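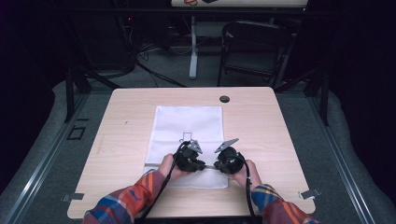
Leituras > Contos > Ficção curta

O trem de Ballach

26 de outubro de 2020, por Redação Skuvine

14 compartilhamentos | 6 comentários

Minha avó dizia que o trem de Ballach apitava em ré menor, e eu passei a infância inteira tentando descobrir se era verdade! Levava o diapasão no bolso do casaco, subia o morro atrás da estação e esperava. O trem vinha sempre atrasado, sempre soltando um vapor gordo e maravilhoso, e quando apitava eu ficava tão feliz que esquecia de escutar a nota.

Foram trinta e sete viagens até eu conseguir. Sei porque guardava os bilhetes numa lata de biscoito Clarkus, azul, com a tampa amassada, e cada bilhete tinha no verso a minha letra torta: "não ouvi", "não ouvi", "ouvi mas o cachorro latiu".

No ano em que anunciaram o fim da linha, a cidade inteira resolveu andar de trem. Que festa foi aquela! Gente que nunca tinha posto o pé na plataforma apareceu de chapéu, com cesta de pão de queijo, com bebê no colo, com um papagaio (juro, um papagaio). O vagão cheirava a tangerina e a banco velho. Minha avó ficou na janela, claro, e ia me apresentando tudo como se o mundo fosse dela: ali a caixa-d'água, ali a ponte, ali o pomar de Sotomayor onde ela roubou pêssegos aos nove anos e nunca se arrependeu.

Na subida da serra o trem foi perdendo força. A gente sentia no corpo, aquele puxa e solta, puxa e solta, e todo mundo se inclinou para a frente ao mesmo tempo, como se isso ajudasse. Acho que ajudou! Passamos pela placa da altitude, 1.221 metros, e o vagão explodiu em palmas. O papagaio gritou uma palavra que não posso repetir.

Então veio o túnel. Ficou escuro, um escuro de dentro de bolso, e o maquinista puxou o apito lá no meio da pedra. O som bateu nas paredes e voltou, e voltou de novo, e entrou pelas janelas abertas e pelos bancos e pelos meus dentes. Tirei o diapasão, bati no joelho, encostei no ouvido.

Não era ré menor, porque um apito sozinho nem tem como ser menor ou maior, isso eu só aprenderia na aula de música. Mas era ré. Um ré enorme, um pouco rouco, lindo!

"Vó, é ré!", gritei.

"Menor", ela gritou de volta.

Saímos do outro lado com o sol batendo de frente, todo mundo piscando, com fuligem no nariz e rindo. Ela pegou meu bilhete, pediu a caneta emprestada ao homem do banco de trás e escreveu no verso, com aquela letra redonda de professora: "ouvimos". Depois abriu a cesta e me deu o maior pão de queijo que havia lá dentro.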